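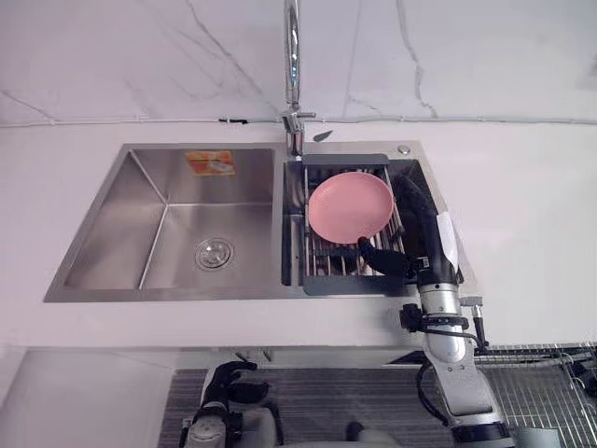 Jurnora Grasp Planner is a software package for two-armed robots that handle household objects: plates, bowls, cups, lids, boxes and flat utensils. It takes in depth and color data from the head camera, works out which parts of an object a hand can reach, and sends a timed path to the arm controller. Much of the work in version 2 went into places where the usual approach from above is a poor choice. A plate on a dish rack over a sink is a good test of this. With the pink plate, the right hand comes in low and puts a finger under the near edge, while the left hand stays back by the front of the counter. The planner treats the raised rim, the rods of the rack and the walls of the basin as separate things, each with its own clearance setting.

Overview

Grasp Planner runs between your perception stack and your arm controller. It does not replace either one. If you already have a working object detector, you can keep it and pass its masks to the planner. If you don't, the package comes with Prultura, our segmentation module for shiny and low-texture surfaces.

The software is sold as a license per robot. One license covers both arms and the head camera. The simulator and the log viewer can be installed on as many desktop machines as you like at no extra cost.

What is included

Grasp Planner core (runtime and command line tools)
Prultura segmentation module
Oyewole motion library for two-arm collision checking
Log viewer
Desktop simulator with kitchen, laundry and shelf layouts
Starter object set: 500 object models with grasp labels

Perception

Brushed steel, chrome and glossy counters give depth cameras trouble. Reflections show up as holes or as surfaces that are not there. Prultura fills in missing depth from the color picture and marks every filled point with a confidence value. The planner will pass a finger near a low-confidence point only if you let it. The default is off, and we suggest leaving it off until you have looked at your own logs.

Thin parts are handled on their own track. Rack rods, wire shelves and grids tend to drop out of a depth map, so Prultura looks for them as lines in the color picture and then fits them back into the 3D model. You can turn this off for workcells with no wire parts, which saves some processing time.

Transparent objects are supported in a limited way. Drinking glasses with a clear outline usually work. Clear film and thin plastic bags do not.

Planning

For each object the planner makes a list of candidate grasps and scores them. The score takes in reach, clearance, finger contact and how far the wrist has to turn. Under-edge grasps, rim pinches and side grasps are all in the list by default. You can change the weights in the config file or block a grasp type for a given object class.

The Oyewole library checks both arms, the body and any loose cabling against the scene. Cables are modeled as a padded sleeve around each joint. If you have added clamps, tags or brackets to an arm, measure them and enter them in the attachment file - the factory model of the arm will not know about them.

An idle arm can be parked, held in place, or allowed to move out of the way. The park pose is set per task. For counter work we recommend a pose where the idle hand stays forward of the counter edge and out of the head camera's view of the object.

Control

The planner sends joint positions with timing and, where the arm supports it, a force limit for each part of the path. Contact is handled in stages: approach, touch, load, lift. If the force reading in the touch stage is above the limit, the hand backs off along the same path and the planner tries the next grasp on the list. The number of retries is set to 2 and can be changed.

Finger force is set by object class, with a lower starting value for ceramic and glass. If the material is unknown, the lower value is used.

Tools

The log viewer plays back camera data, planned paths, real joint positions and force readings on one timeline. You can step through a run, pick out a rejected grasp and read why it was rejected. Logs can be exported as plain CSV.

The simulator reads the same config files as the robot. A cell set up in the simulator can be moved to hardware without editing, apart from the camera calibration.

Requirements

Operating system: 64-bit Linux
Memory: 32 GB
Graphics: dedicated GPU, 8 GB or more
Camera: one color and depth camera, head mounted
Arms: one or two, six or seven joints each
Hands: parallel grippers or multi-fingered hands with position feedback

The runtime does not need an internet connection after the license is activated.

Price and license

Single robot license, perpetual: $3,728
Includes updates and email support for the first year
Simulator only: free

Trial licenses run for 14 days with all features turned on. Config files made during a trial can be kept and used later.

Upgrading from version 1

Old config files load, but grasp weights have been rescaled and should be checked. The separate sink and shelf profiles were merged in the February release into one profile with clearance set by surface. Custom hand models need to be exported again with the Jerthorpe converter, found in the tools folder. The converter keeps a copy of the old file.

Page last updated 2025-05-24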